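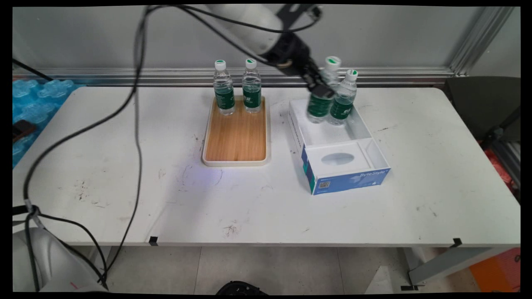
Water on the white table, two bottles on the tray and two in the box.

Stories > Short Fiction > Summer Issue

The Wallside Order

June 2005 | by Flores

Filed under: Very Short, Work

The order from Wallside was for water, to be set out in room 6 before the morning meeting. My sister wrote it on the back of an Ultell envelope and left it on the scuffed table with the tray.

I had worked for her since the winter. She paid me on Fridays and did not ask about the house. The house was 145 miles away, and a man from Costora was going to buy it in July.

"Four bottles," she said from the hall. "Labels facing out."

"I know."

"You said that last time."

The tray was the good one, pale wood with a white rim. Our mother used to carry soup on it. Two of the bottles stood at the back of it, side by side, with their green labels and green-topped caps. The other two were still in the box with the blue printing. I thought about leaving them there. Four bottles in a row would look like a shop.

My sister came in and sat down. She had the letter from the bank with her.

"It says $2,971," she said. "That's what's left after everything."

"Each?"

"No — for both of us."

I rubbed at one of the marks on the table with my thumb. It had been there as long as I could remember. We had done our homework on that table, and she had cut my hair at it when I was 21 and broke.

"You could keep the tray," she said.

"You use it."

"I can get another tray."

She folded the letter and put it in her pocket. Then she asked what time I wanted to leave, and I said early, before the traffic.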